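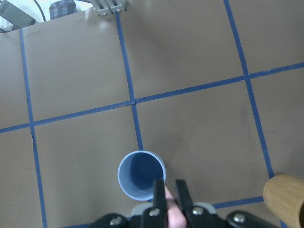 I have taught robots by hand for two winters now, and I am still not sure that "teach" is the correct word. In our workshop at Hidell we use it every day, and we use also "show", "guide" and "drive", depending on who is speaking. The work itself is small. A person brings the gripper over a light blue cup, with one finger between the black jaws, and for a few seconds the machine goes where a human thinks it should go. The positions are saved, and later a program tries to learn from them. My opinion, which is not shared by all of my colleagues, is that this old and slow way of showing is better for many tasks than the remote control we are all buying, and that we are giving it up too quickly.

I should first explain how the question came to us. Until last November we did all our demonstrations with the hands on the arm. Then we received a control set from Purero, with two handles and a screen, and it was decided that the Mota project would be recorded only in this manner. The reasons were good reasons. With handles, no hand comes into the camera view, so the program cannot learn to wait for a hand. The operator can sit. He can also be in another room, or in another town, and this pleases the people who plan the money.

I sat with the handles for several weeks. I am not a bad operator. But I noticed something in my own recordings when I watched them again in the evening. They were polite. I came to each cup slowly, I stopped above it, I corrected a little to the left, a little to the right, and then I closed. With my hands on the arm I never did this. I went down to the cup as I go down to my own cup at breakfast, and on the way I turned the wrist without thinking about it. That turning of the wrist is the knowledge. If I must think about it, through a handle and a flat picture, I do it badly or I leave it out.

Sinan Dağdelen, with whom I share the table and who prefers the handles, says that I am describing lack of practice. He may be partly right. He learned on video games and I learned on sewing machines. After his first month his recordings were faster than mine, and they looked smoother. Still, I asked him to do one session my way, and he said a thing that I wrote down: "I can feel when the cup is about to slide." With the handles he cannot feel it. Our set gives no force back to the hand. He sees the slide on the screen when it has already begun, and then he makes a jump to save it, and the jump goes into the data together with everything else.

I do not want to hide the numbers, even if they are only from our own table. For the cup task we kept 289 demonstrations made by hand and 465 made with the handles. So the handles gave us more, in less time, and with less pain in the shoulder. The program trained on the larger set was the better one when the cup stood upright in the middle of the table. It was the weaker one when the cup was somewhere awkward. I have no right to make a law from this. It is one task, two people and one kind of table. But when I read that more recordings always cure the problem, I remember the awkward places.

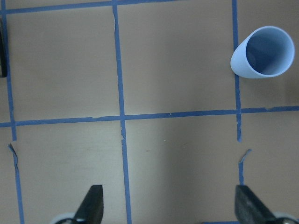
The awkward places deserve a longer word, for I believe it is here that the person who shows the task matters most. It is easy to record the middle. Everybody wants to record the middle, it goes quickly and the list becomes long. We divided our table into squares with blue tape so that we would be honest with ourselves about where we had worked. The tape is by now ragged, with torn ends that curl up, but it still does its job. When the blue cup lies on its side in a far square, with its mouth turned away to the right and the gripper still standing open on the near side of the line, you have to make a real decision. Do you take it across the body? Do you take it by the rim? Do you first stand it up? A person with a hand on the arm tries two of these in the air before touching anything, and feels which one makes the arm stiff and unhappy. A person with handles, at least a person like me, chooses the one that looks possible on the screen.

There is also the matter of failed attempts. In the Mota project we were asked to delete them. I was against it and I am against it today. If a cup falls and I take it up again, this is a complete lesson: it shows what trouble looks like and how to leave it. When we delete the fall, we keep only a world in which cups stand. Then the robot meets a lying cup and has nothing from us. I will admit that some failures are only noise, such as when I sneezed, or when somebody spoke to me and I forgot to close the jaws. Those can go. But the decision should be made by the person who did the showing, on the same day, and should not be made by a filter that knows only "success" and "no success".

I have been told that my position is sentimental. A visitor from Fureck, a friendly man, said that showing by hand is like writing letters. I like to write letters, so perhaps he was right about me, but I do not think he was right about the work. My arguments are quite practical. The hand is cheap. A new colleague can begin after eight minutes of explanation, and with the handles we count on several days before the recordings are usable. And when something goes wrong, the person is near enough to see why.

Against my own side I must say three things. Showing by hand is tiring, and tired people make lazy recordings. It does not work well with two arms at once, at least I have never managed it. And the hand in the camera view is a true problem. We have trained a program that moved well only when fingers were near the gripper, and it was a sad morning when we understood it. Now we play the motion back without the person and record the pictures again, and that doubles the hours.

What I would like is modest. I would like that, for every new task, the first demonstrations are made by hand by someone who has done the task in normal life, before anybody sits down with the handles. Let these people find the turning of the wrist. Then let the fast operators watch them, and even try it once themselves, and after that they may record as many as they want from their chairs. Sinan has agreed to do it so for our next task, which will be folding small towels. He has asked that I do the folding in the corners of the table, and he will do the middle.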